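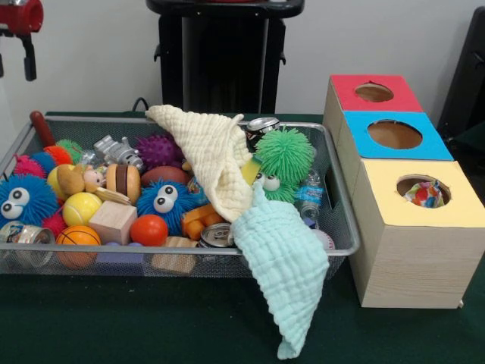 Mixed-object basket and stepped boxes on the Stenia picking bench.

Stenia Picking Bench, complete station
Sold by Wisolik. Price on request. Delivery in 6 weeks after the order is confirmed.

The Stenia is a tabletop station for teams who want to begin with robotic picking and do not want to design the whole cell by themselves. It comes with one arm, one gripper, a fixed camera on a stand, the table, and a starter set of objects. You need to provide a flat floor, one normal power outlet and a computer.

What the station is used for

Most of our customers work with mixed objects: cans, bottles, soft balls, small toys, wooden blocks, folded or bunched cloth. A mesh basket is a good container for this, as some of the contents can be seen also from the side. The three boxes with round openings are the drop targets. They stand at different heights, so the arm must plan each placement again. Please check the opening of the box against your biggest object before you order, especially if you want to place bottles.

Cloth is the most difficult item in the starter set. If your budget allows only one gripper, decide first if cloth is important for you. The standard two-finger gripper is sufficient for hard objects and for most plush objects. For thin fabric we recommend the soft finger pads, which are ordered separately.

How to plan your budget

The arm is the biggest cost, but it is not the cost that surprises people. Please reserve money also for these points:

Starter set replacement. Fuzzy balls and sponge pieces wear out first. One refill set contains 117 pieces and costs less than the work time to collect them in shops.
Finger pads. Change them after 3,000 picks, or earlier if the surface becomes smooth.
Baskets. Fine mesh bends when the gripper pushes on the rim. Order one spare with the station.
Training. One day at your site is included. A second day is charged separately.

Buy or rent

The Stenia can be rented for a minimum of 12 months. After this time you can return it, continue, or buy it with a part of the rent deducted. Renting is practical when the project money is approved only year by year. If you are sure to use the station for a longer time, buying is cheaper.

Compatible with

Ackroyd table frames, all widths. The older Dindier stands can be used for the camera with an adapter plate, but not for the arm.

Space

Leave free space behind the table for the stand and its cable. The arm should be able to reach over the full basket and the boxes without touching the wall. We send a floor drawing with each quotation, and we ask you to compare it with your room before you sign.

Orders and questions

For quotations and rental contracts please write to Renata Saavedra. For technical questions before the purchase, such as object size, gripper choice or cable length, Chaimae Bouazza will answer you. If you send a list of your objects with weight and longest side, she can tell you which gripper is suitable. We are closed in August for the yearly inventory, and quotations requested in that month are answered after it.

Refill sets and finger pads ordered before 11:00 on Friday leave our warehouse on the same day.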